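Hand-Held Grippers, Tried Side by Side: the Rindico Pair and the Lustard Single

Filed under: Grippers & End Tools > Hand-Held

2022-12-29, by Liv Eide

We have been selling hand-held grippers long enough to know that most people who write to us already have one and want to know whether the other one is better. So we took both out of their boxes and used them for the same small jobs until our wrists complained, and what follows is what we would tell you over the counter if you came by the shop in Løken (and please do, the coffee is on).

The Rindico comes as a pair, one for each hand, with a camera on each. You slip your hand in under the strap and squeeze, and the jaws close in front of you. The strap matters more than we expected! With the Lustard you hold a plain pistol grip, and after an hour or so you notice you have been clenching it the whole time. With the strap you can let your fingers go soft between picks and the tool stays put.

The Lustard is the lighter of the two, at 500 grams, and for one-handed work with small parts we still reach for it first. Its jaws meet very cleanly at the tips, so thin things like washers and cards come up on the first try. The Rindico jaws are broader and happier with boxes, cloth and anything that sags. Folding a towel with two of them is a real pleasure once you get the hang of it, though your first few towels will look dreadful.

Jaw opening is 118 mm on the Rindico and a good deal less on the Lustard, so measure your largest object before you order. We did almost 1,000 picks with each, spread over a couple of weeks in March and then again this winter, and the finger pads on the Rindico wore a little at the corners. Spare pads are in stock. The Lustard pads looked much the same as when we started, but they are harder and they do let go of glossy packaging now and then.

A word on marker cubes. Keep them clean and keep your sleeves off them, especially when you cross your arms over each other, as everyone does without noticing. Both makers have you calibrate with a printed board, and the Astumine controller will take either tool with the same cable.

Warranty is 12 months on both, and straps, pads and hook-and-loop patches can be ordered one at a time. If you can't decide, write and tell us what you want to pick up and we'll gladly try it for you.
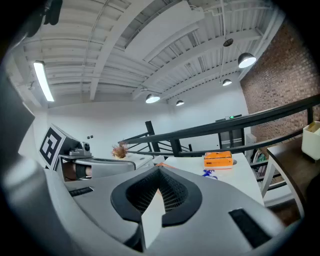 Two-handed work with the strap-on grippers, marker cube and camera up on the left one.

Questions? Use the contact form | © 2022 Løken | Back to top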